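Foro Vivienda y reformas > Suelos y revestimientos
Tema: Juntas ennegrecidas en suelo de baldosa clara, ¿limpiar o rehacer?

rurnia_sur
Buenas. Compramos el piso en diciembre y el suelo de casi toda la casa es baldosa clara, de los anteriores dueños. La baldosa está bien, pero las juntas de la cocina y del pasillo están casi negras. He probado con bicarbonato y cepillo y mejora muy poco. Me han pasado dos presupuestos: 1.280 euros por vaciar y rejuntar cocina y pasillo, y 2.823 euros por hacer toda la casa. Me parece mucho dinero para unas juntas. ¿Alguien lo ha hecho por su cuenta?

Korcombe
Antes de rejuntar nada, limpiador ácido específico para restos de cemento, diluido como diga el envase, y aclarar con mucha agua. En mi casa las juntas pasaron de marrón oscuro a gris claro en una tarde. Prueba primero detrás de una puerta. Y ventila.

mamposta
No estoy de acuerdo con lo del ácido. Si la baldosa es gres esmaltado aguanta, pero si es mármol o terrazo te la cargas. Además el ácido se come la junta de cemento cada vez que lo usas. Yo empezaría por un desengrasante alcalino, que en una cocina lo que hay es grasa.

Ladan Daneshvar
Yo tengo también suelo claro y pasé por lo mismo el año pasado. Lo hice con desengrasante, dejándolo actuar diez minutos, cepillo de cerdas duras y aspirador de líquidos para recoger el agua sucia. Si la recoges con la fregona la vuelves a meter en la junta. Después, dos manos de sellador.

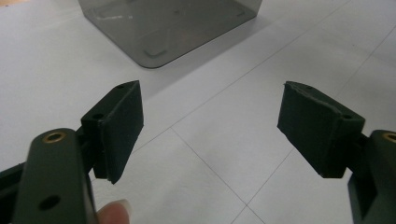
Suelo claro, con la caja de plástico gris ahumado al fondo.

El sellador conviene repetirlo cada cierto tiempo en la zona de fregadero y fogones. En los dormitorios no lo he vuelto a tocar.

rurnia_sur
Gracias a los tres. Es gres, me lo confirmó el vendedor. ¿El sellador deja brillo? La baldosa es mate y no quiero que se note una línea distinta.

Ladan Daneshvar
El mío no, es de base agua y se queda mate. Hay que retirar lo que caiga encima de la baldosa antes de que seque, con un paño. Si se seca sale, pero cuesta.

Korcombe
mamposta, nadie ha dicho de usarlo cada semana. Una vez, bien aclarado, y se acabó. Llevo años con las mismas juntas y no se ha desprendido ninguna.

mamposta
Vale, una vez. Pero luego la gente lee esto y lo usa para fregar. Lo digo porque he visto suelos con la junta hundida varios milímetros y el dueño jurando que solo usaba "un chorrito".

garcia_reformas
Trabajo en esto. El presupuesto de 1.280 no es disparatado si incluye vaciar con máquina, aspirar y usar epoxi. Si es mortero de juntas normal, pide otro. En el pasillo yo no rejuntaría, con limpieza y sellado basta. En la cocina el epoxi compensa porque no absorbe grasa, aunque es más difícil de aplicar y no lo recomiendo para la primera vez.

Ladan Daneshvar
De acuerdo con lo del pasillo. Lo del epoxi no lo veo tan claro. A mi hermana se lo pusieron en Skatamness, le cobraron 3.455 euros por la planta entera y le quedó un velo en las baldosas que todavía se ve a contraluz. Ella quería reclamar y al final lo dejó estar. 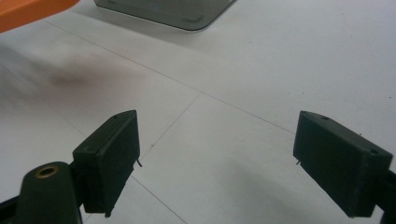
Por eso yo pediría que hicieran primero un metro cuadrado de muestra, lo dejaran curar y luego decidir. Si el que viene se niega, ya sabes algo de cómo trabaja. Y que ponga en el presupuesto qué producto va a usar, con marca y color.

garcia_reformas
Lo del velo es de no limpiar a tiempo, el material no tiene la culpa. Pero lo de la muestra me parece bien y yo la hago sin cobrar.

rurnia_sur
Actualizo. He hecho una prueba en un rincón del pasillo con desengrasante y cepillo y ha quedado de un gris bastante aceptable — no como nuevo, pero me vale. He pedido otro presupuesto solo para la cocina, especificando epoxi y con muestra previa. Cuando lo tenga lo pongo por aquí.

Korcombe
¿Qué desengrasante usaste al final? ¿Y a qué dilución?

rurnia_sur
Uno de garrafa de la ferretería, sin diluir en lo peor y a la mitad en el resto. Guantes obligatorios, reseca muchísimo las manos.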